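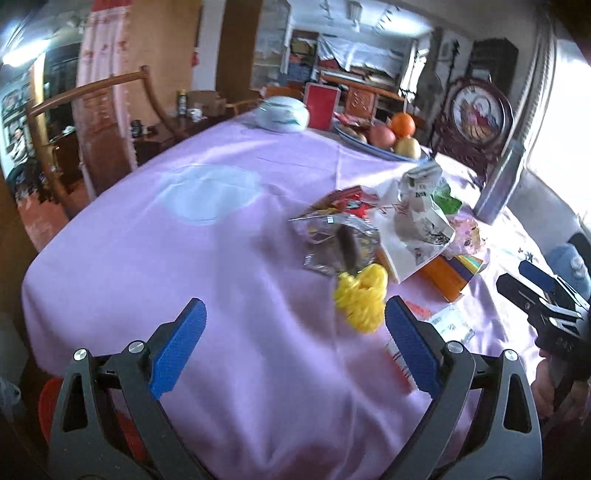

Snack packaging on a table, including a silver foil wrapper and a yellow plastic bag.

Print | E-mail

Soft plastics: change to the sorting rules

Starting 23 July 2019, the Brandwood drop-off point takes soft plastics in a separate stream. Plain polyethylene bags and film go in bay 2. Foil-lined wrappers stay in general waste, as the Vesen sorting line cannot separate the metal layer from the film.

Bags must be empty and dry. Food residue above the limit causes the whole bale to be rejected, and the Usthorpe plant returned 20 bales in March on those grounds. Paper bags with a plastic window count as mixed material and are not accepted in either stream.

To test a wrapper, crush it in one hand and let go. Metallized film tends to spring open; plain foil holds its shape and can go with cans once it is clean.

The maximum load per visit is 80 liters. Larger loads go to the Kumsa depot, weekdays only. Quote code 479 at the gate.

Print | E-mail | 2 comments | 20 shares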